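4. What the wearers did with the clasps

I went into this part of the study thinking it would be the short one. We had two clasps, the Toft hook and the Simton magnet, on necklaces that were otherwise the same: a long cord, five resin beads, one flat brass disk at the front. Each of our 33 wearers got one of each and kept them for four weeks. I asked them to wear whichever they felt like, whenever they felt like it, and to write a line or two in a notebook when they took it off. That was the whole method, and I still like it, though a reviewer of an earlier draft called it "relaxed" (I don't think it was meant kindly).

What I wanted to find out was pretty simple. Makers talk about clasps as a safety matter. Will it hold, will it snag, will somebody lose a piece they paid good money for? Wearers, in my experience behind a shop counter, talk about clasps as a mood. A fiddly one on a bad morning and the necklace stays in the dish by the mirror. I wanted to see if the notebooks backed that up, or if I had just been selling to grumpy people for years.

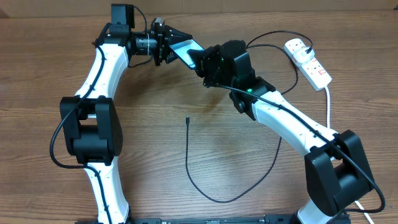
4.1 Mornings and evenings

The notebooks mostly backed it up. The clearest pattern was time of day. In the morning people reached for the magnet, and in the evening they reached for the hook, even when both necklaces were hanging side by side. One wearer in Julis wrote, "Magnet again. I have a bus." Another wrote a full page on how the hook made her feel dressed, as if closing it was the last step of getting ready, and then admitted she only did this when she was going out to dinner.

I hadn't planned to sort entries by time, so this is rough work. People wrote "before work" or "late" and I had to guess. Where I couldn't guess I left the entry out of the morning and evening piles and kept it for the general reading. It's a weak spot and I'd print a little clock on every page next time.

There was also what I started calling the Sunday problem. Quite a few wearers wrote nothing at all on Sundays, and I took that to mean they weren't wearing jewelry. Then in the closing talks several of them told me they wore a piece all day Sunday and just didn't think of it as something to report, as they hadn't gone anywhere. So the quiet pages in the notebooks can't be read as bare necks. I had already drawn a nice chart by then – it's gone now.

4.2 Weight at the back of the neck

The Simton magnet is the heavier of the two, and it sits lower. With a brass disk in front I expected the extra weight behind to help, because it pulls the disk up flat and stops it from tipping forward. A handful of wearers noticed exactly this and liked it. A bigger group noticed the magnet itself and didn't. They described it as cold, or as "a thing back there," and two people turned the necklace around and wore the clasp in front on purpose, which I thought looked terrific.

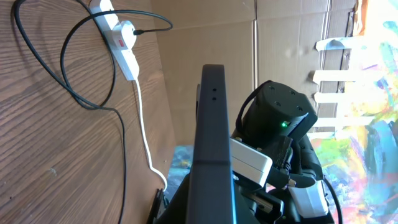 Hair came up far more than I expected. The hook catches fine hair at the nape, and anyone with a short crop simply never mentioned it, so the two groups could have been writing about different objects. I should have asked about hair length at the start. I asked about allergies, handedness, glasses and scarves, and it never crossed my mind to ask about hair, which I have a lot of.

Scarves turned out to matter less. The study ran into December, and I was sure we'd get pages of complaints about wool. We got a few. Mostly people took the necklace off with the scarf in one go and put both back on later, or wore the beads over the scarf, which the long cord allows. The cord was 600 millimeters on every piece, and I think that choice did more for comfort than either clasp did. A shorter cord would have put the closure right on the bone and we'd have learned something else.

4.3 Notes from the bench

The repair side of the study was handled at the Varnau workshop, where all the necklaces were strung, checked and, in a few cases, strung again. I've left these notes in the maker's own words, because my attempts at tidying them took all the useful stuff out.

Figure 4. Brown wood with fine, dark grain lines.
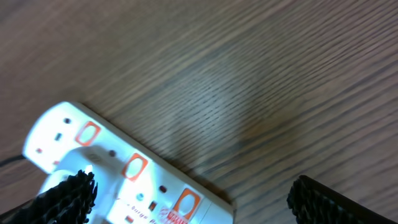
Kaj Þórarinsdóttir
Varnau

I'll start with the hooks, since I like them better and may as well say so. The Toft hook is a plain bent shape with a small return at the tip, and it closes into a ring on the other end of the cord. Nothing to it. When the necklaces came back I looked at every hook under the loupe and they were fine, a bit scuffed on the outside of the bend. One had been opened out with what I'd guess were pliers, and the wearer had written "made it easier" in her notebook. Fair enough, and it was easier. I tried it.

The magnets gave me more to do. The magnet never failed once, but the cord behind it did. Cotton cord glued into a cup wants to fray right at the lip, where it bends over and over, and the people who wore the magnet daily got there first. I redid four of them. For the new ones I whipped the last bit of cord with thread before gluing, and those came back looking much better, though of course they'd had less wear by then, so please don't take it as proof of anything.

About the beads. Eyvindur asked me not to go on about the beads because they weren't what we were testing, but they rubbed. Resin against resin goes cloudy at the touching points, and you see it most in the darker colors. A knot between each bead fixes it and adds a good chunk of time to the stringing. I'd knot them all if I were doing it over, and I'd make the holes a hair bigger so the knot can tuck in.

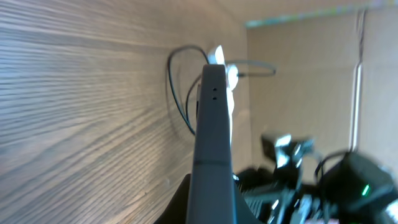 The brass disks went dull in the way brass does, and the wearers were split on that. I had people ask me to polish theirs before they'd take it home, and I had one man ask me very firmly not to. He had thumbed his all month and there was a bright patch in the middle with a dark ring around it. I didn't touch it. If we're writing about how people live with these things, I think that patch belongs in the findings somewhere, even though I have no idea what column it would go in.

4.4 Reading the two together

Back to me (Eyvindur Eyvindsson). Putting Kaj's bench notes next to the notebooks changed how I read both. The wearers who praised the magnet most were the ones whose cord frayed, which makes sense, as they used it most. If I'd only had the repairs I would have said the magnet was the weaker design. With only the notebooks I'd have called it the favorite and stopped there.

The hook is harder to sum up. It got fewer wears and warmer words. I went back through the evening entries looking for anything sour and found mostly small complaints about hair, plus one about nail polish. Section 5 takes up the question of price, where the wearers were a good deal less polite.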